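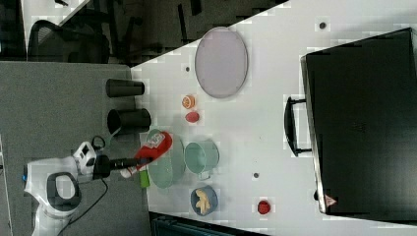

Visitors to the Hornel building on 12th July were invited to watch a robot at work on the contents of a kitchen table. The open day, hosted by Lalla with its research partner Widico, drew 400 guests, among them school groups and local employers.

The program centers on household tasks. A single arm with a black gripper handles bottles, bowls and toy food, and each attempt is recorded for later study. Staff conducted 23 demonstrations during the day – the longest queue formed before lunch – and answered questions on safety, cost and training.

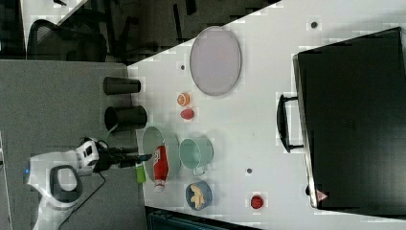 The gripper over the table, with the ketchup bottle lying partly across a pale green bowl.

Widico engineers told guests that the program has 900 recorded attempts to date, all made with ordinary tableware and play food. A second open day is planned for November. Places will be limited to 100, and schools may apply through the Lalla office.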